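Keeping Fruit Longer on the Counter

By Nerys Prosser
Updated Jun 8, 2023

Most fruit that goes bad in the kitchen was stored in the wrong place. Bananas, apples and ripe pears give off a gas that speeds up everything near them, so give them their own spot away from the peaches and avocados.

Keep bananas out of the refrigerator until they are as ripe as you like them. After that the skin will darken in the cold, but the inside stays good for two or three days more.

Do not wash berries until you are ready to eat them. Cherries and grapes are the same. If you have already rinsed them, spread them on a dish towel and let them dry fully before they go back in the container.
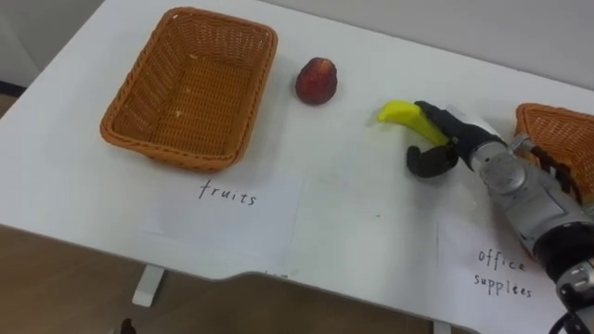 Shallow woven baskets let air in from the sides.

A deep bowl looks nice but bruises whatever is on the bottom. Use something shallow and keep the fruit in one layer — two at most for apples and oranges. Turn the pieces over when you walk by and take out any with soft spots.

Woven baskets collect crumbs and dust in the weave. Shake them out over the sink, then go over them with an old toothbrush and a little dish soap. Rinse quickly and dry them upside down on a rack. Natural wicker should not soak. Synthetic kinds can take more water.

In July, when the kitchen is hot, buy less at a time. Stone fruit that holds for days in spring can turn overnight on a sunny counter.

Filed under: Kitchen, Food Storage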